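What Makes Soft Things Soft?

Hug a plush toy. Now tug on a bag strap. Both are made from lots and lots of thin threads, so why does one feel like a cloud and the other feel tough enough to pull a sled? Let's find out!

Fluff is called pile. Pile is a whole forest of tiny fibers standing up from a cloth backing. When you squeeze it, the fibers bend and the air between them moves out of the way. Let go, and many of them spring back up. Isn't that neat?

Straps are made a different way. Their threads go over and under each other, again and again, packed in tight. This is called weaving, and a strong woven band is called webbing. Look closely at one and you may spot little ridges, row after row – those are the threads crossing!

And then there's padding. A kick shield is a big cushion used in martial arts practice. Its smooth cover goes around a thick, squashy middle that spreads out the push of a kick.

Try it yourself! The kids in the Estura craft club at Florkby played this touch game in May. Find 4 things at home: something fluffy, something woven, something padded and something hard. Close your eyes and feel each one. Can you tell which is which? Draw what you think the threads look like, then check with a magnifying glass.

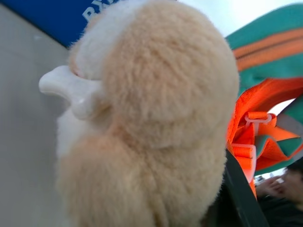
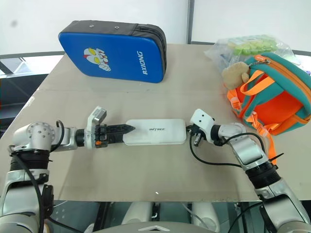
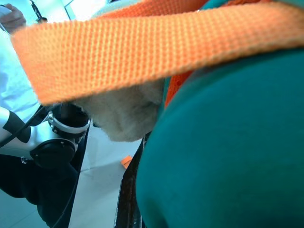 Fluffy pile (first picture), a blue padded kick shield (second) and ribbed orange webbing (third).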